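Earnest Money

Earnest money is the deposit a home buyer puts down after signing a purchase contract, to show the seller the offer is serious. It goes by "good faith deposit" too, and I've used both names at the same closing without anyone blinking. I keep this entry up for the Dawber housing wiki, so most of what follows is how we do things in Dawber and neighboring Uvon (your town may well differ!).

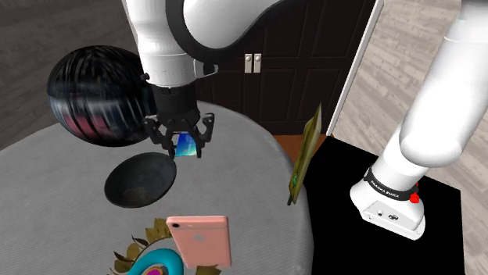

The deposit doesn't go to the seller right away. An escrow holder keeps it - usually a title company, and in Dawber that's very often Giletti Title - and it stays put until closing, when it gets credited toward the down payment or closing costs. I like to think of it as the dark, shallow bowl on a round table: the money sits there where both sides know about it, and neither side gets to reach in alone.

Amount

Three percent of the price is what I see most in Dawber. Uvon sellers will sometimes take a flat sum, and I once watched a $100 deposit go through on a vacant lot, which made me laugh, but a contract is a contract. Offers placed through the Peso listing service ask for the deposit within 24 hours of signing, so have your bank details handy before you get that far.
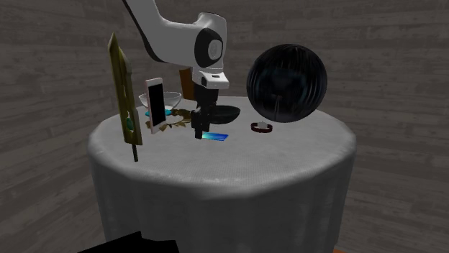

Entry written and maintained by the Dawber desk editor
Last revised in January

Refunds

Whether you get the money back depends on the contingencies in your contract. The usual ones cover inspection, financing and appraisal. Cancel for one of those reasons, in writing and before the deadline, and the deposit normally comes back to you. Miss the deadline and you may be arguing over it for weeks - I've been there, and I don't recommend it.

Disputes

If both sides claim the deposit, the escrow holder won't pick a winner. It waits for a signed release from both of them, or for a court order.

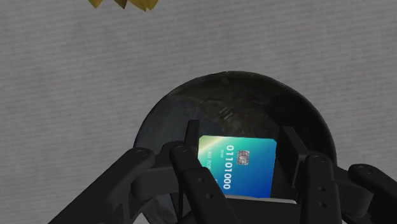 A reader in Uvon wrote in to say that this section makes it sound quicker than it was for them: their release form took 70 days to come back signed, and they'd already bought another house by then. Fair point, and I've added a note on the talk page. Ask about release forms before you sign anything, and keep a copy of every notice you send.

See also: Escrow, Title insurance, Closing costs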